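# 第6章 見学の日に学ぶこと ― 双腕ロボットと身近な物

これまでの章では、関節の数え方や座標の取り方、つかむ力の見積もりなど、どちらかといえば机に向かって紙と鉛筆で考える話が続きました。式の多いところをここまで辛抱づよく読んでくださった皆さんには、まずお礼を申し上げたいと思います。この章では少し外へ出て、ロボットが働く場所を訪ねるつもりで読み進めてください。

題材にするのは、ブルダー(Burudar)社が開いている研究室公開です。筆者は2019年6月13日(木)にこの公開日に参加し、午後いっぱいをスタンドロー(Standlow)棟の2階で過ごしました。朝から蒸し暑い日で、駅からの坂道がずいぶんこたえたのを覚えています。受付で冷たい麦茶をいただいたときには、それだけでもう来てよかったと思ったものです(見学の感想としては少々気が早いのですが)。

## 6.1 案内の部屋まで

公開日の見学は、小さな班に分かれて部屋を順に回るかたちで行われました。筆者の班は8人で、高校の先生もいれば、部品の会社にお勤めの方、三月に大学を出たばかりという若い方もいて、廊下を歩きながらの雑談がまた楽しいのです。「うちの工場の腕は柵の中にいるから、こんなに近くで見たことがない」という声があり、「大学では画面の中でしか動かしませんでした」という声もありました。同じロボットという言葉を使っていても、思い浮かべている姿は人によってかなり違います。皆さんもここで一度本を置いて、自分が「ロボットの仕事場」と聞いて何を想像するか、ノートに書いてみてください。章の終わりで読み返すと、きっとおもしろいはずです。

さて、工場の見学に慣れた方ほど、この部屋では拍子抜けするようです。箱や金属の部品が整然と並んでいるのだろうと思って入ると、台の上に載っているのは、鏡のついた白い化粧品入れや、ピンク色のメイク用スポンジ、筆の入った透明な袋といった、洗面所や鏡台のまわりにありそうな物なのです。筆者の隣にいた方は「姪の部屋みたいだ」と小声で笑っておられました。左右から二本の腕が伸び、その先にはそれぞれ黒いグリッパがついています。

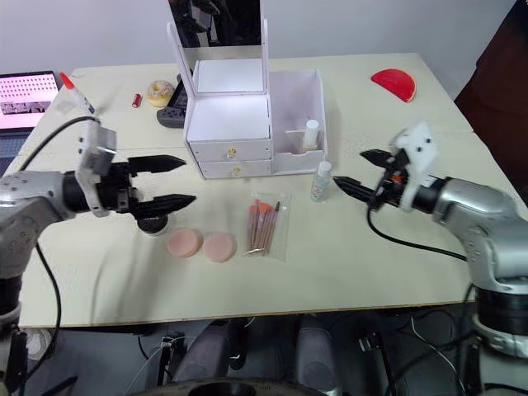
筆者がこの部屋でいちばん長く立ち止まったのは、案内の方が「片づけ」という仕事について話してくださったときでした。人間にとっては、片づけなど考えるまでもない作業です。机に出ている物を見て、しまう場所を思い浮かべ、手を伸ばす。たったそれだけのことですが、機械に任せようとすると、その「たったそれだけ」の中に、本書でこれまで扱ってきた問題がほとんど全部入っていることに気がつきます。

## 6.2 柔らかい物、透ける物、映る物

まず、スポンジのことを考えてみましょう。第3章で扱った把持の計算では、物体は力を加えても形を変えないものと仮定していました。あの仮定はたいへん便利で、筆者も授業ではつい頼りきりになってしまいます。けれどもスポンジは、指で挟めば潰れます。潰れれば指の間隔が変わり、間隔が変われば力の見積もりも変わります。挟みすぎてもまずいし、緩ければ落としてしまう。このあたりの加減は、豆腐を箸で持つときのことを思い出していただくと、いくらか想像しやすいかもしれません。

次に、透明な袋です。カメラで物の位置を測るとき、透明な物は昔から厄介者でした。表面で光が返ってくるところもあれば、素通りして中身や机の色が見えてしまうところもあります。筆の入った袋であれば、つかむ相手は袋なのか筆なのか、という問いまで出てきます。人は袋ごと持てばよいとすぐに分かりますが、なぜすぐに分かるのかを言葉にしようとすると、筆者などは案外しどろもどろになってしまいます。

そして鏡です。鏡には部屋の様子が映ります。映った像をそのまま信じれば、台の向こうにも空間が続いていることになってしまいます。案内の方のお話では、新しい台を組むたびに、こうした困りごとを帳面に書き留めておくのだそうです。その帳面にはノヴェロ(Novero)という愛称がついていて、由来をうかがったところ、もう誰も覚えていないとのことでした。

## 6.3 二本の腕を使うということ

もう一つ、皆さんに注意していただきたいのは、腕が二本あることの意味です。引き出しを開けて中に物を入れる、という作業を考えてください。引き出しには小さな取っ手がついています。片方の腕で取っ手を引き、もう片方で物を運べば、仕事は手際よく進みそうに思えます。ところが、二本の腕は同じ台の上の同じ空間を分け合っています。一方が化粧品入れの前に出ていれば、もう一方はそこを避けて回り込まなければなりません。

さらに、軽い入れ物の引き出しを引くと、引き出しだけでなく入れ物ごと手前に寄ってくることがあります。家庭でも、つい反対の手で箱を押さえますね。あの何げない「押さえる手」を、どの時点で、どちらの腕に、どれほどの力でさせるのか。ブルダー社ではこの押さえる動作の練習課題をジョー(Joo)と呼んでいて、初めて担当になった人はまずこれに取り組むのだと聞きました。筆者も机に戻ってから自分の筆箱で試してみたのですが、意識するとかえってぎこちなくなるものです。

## 6.4 この章の進め方

以下の節では、見学で出会ったこれらの問題を一つずつ取り上げ、前の章までの道具でどこまで扱えるかを確かめていきます。最初に柔らかい物の把持、続いて透明な物と反射する物の計測、最後に双腕の協調という順です。全部を読み通すには3時間ほどかかりますが、途中で休みながらで構いません。

先へ進む前に、身のまわりの引き出しを一つ選び、右手と左手が何をしているかをゆっくり観察してください。気づいたことは、先ほどのノートの隣の頁に書いておきましょう。6.5節の計算は、その頁を開いたまま始めます。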